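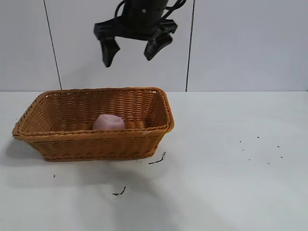 Walter Zapata once told me that he hated the word "average" more than any other word in math, and that I should leave it out of my first chapter. I didn't listen, so welcome to Chapter 3 – Averages and What They Hide!

Let's start with house prices. In January, the paper in Kerkberg said the average home there had gone up by 40 percent. My neighbors were thrilled (I was too, for a minute). Then I looked at the sales list and found one giant estate sitting among a handful of small cottages. Take that sale out and prices had barely moved.

In this chapter we'll work with the mean, the median and the mode, using rents from Kerkberg and Praslow. You'll want a calculator and the table on page 83. Keep your answers from Chapter 2 handy – we'll need them in the first exercise.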